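Unit 803: Looking after a two-arm cell
Handout 2 – Grip, cables and the weekly check
Notes by Baltazar Medrano, Etstead workshop course

Read this before the practical. It covers the two-arm booth only. The single-arm bench has its own sheet, and the settings are different, so don't carry numbers across from one to the other.

What the supplier says and what we do

The Lavmont service guide says a cell of this type needs a full check every 2,000 hours. I have never found out where that figure comes from. It doesn't say whether the hours are powered hours or moving hours, and a gripper that pinches small things all day wears in a different way from one that waves about in free air. On this course we check weekly and write down what we find. If after a term the log shows nothing changing, you can argue for a longer gap and I will listen.

The same guide calls the grip "self-adjusting". Treat that as a sales word. The motor stops closing when it meets a set resistance, and somebody chose that resistance. Your job is to find out whether they chose well for the thing you are picking up.

Setting the grip

Start low. Put the item down flat, bring the fingers in with the arm on slow, and close until they just hold. Lift a little and wait. If the item slides, go up one step and try again. Write down the first step that holds and the first step that marks or crushes. The working value goes between them, nearer the low end.

Soft wrappers are the awkward case. The film folds up under the fingers long before you have hold of whatever is inside, and the motor reads the folds as a firm grip. A good reading on the screen is no proof of a good hold. Look at the wrapper. Pinch across the middle of the packet, and keep the fingertips off the printed seals at the ends, where the film is stiff and tends to spring out.

Do each arm separately first. Only when both hold by themselves should you try them together at the box, and then with the speed down. Two grippers working into one narrow opening can push against each other through the item, and neither motor will report a fault.

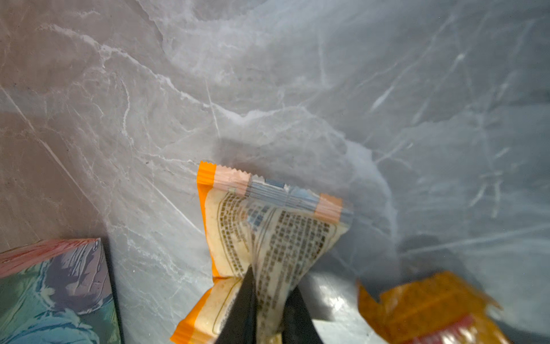
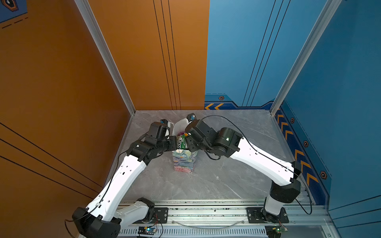

Fig. 1: gripper closed on a small packet. Fig. 2: both arms at the box; note the cable run on each arm.

Cables

Each cable needs enough slack for the wrist to turn fully and no more. Move the arm by hand through its whole reach with the power off and watch the cable the entire way. You are looking for two things: a loop that catches on a joint, and a stretch that goes tight. People check the resting pose, see a nice loose curve and tick the box. The resting pose tells you very little.

Don't tie a cable down hard next to a joint. I know the Clevetti video shows it done that way. We copied it on the old cell and had a broken wire inside the sleeve by January.

Bases and rail

Try each mounting bolt with the short key. Don't lean on it. If a bolt turns, mark it, tighten it and log it, then run the home position again before anything else – a base that has shifted slightly will still move smoothly and will be wrong everywhere.

Brush the rail down at the end, away from the boards. No compressed air. It drives grit into the joints.

A green light on a board or motor should be read as "has power". Some of you wrote "working correctly" on last term's sheets. You can't get that from a light.

For the practical

Work in pairs, one on the stop button at all times. Bring:
– your log sheet from Handout 1
– the short key set
– a soft brush

Ashby's chapter on gripping is on the reading list. Read it for the drawings. The force tables were made with hard blocks, and I would not trust them for anything in a wrapper until you have tried it yourselves.

Hand in the log with both grip values for each arm, including the runs that went badly.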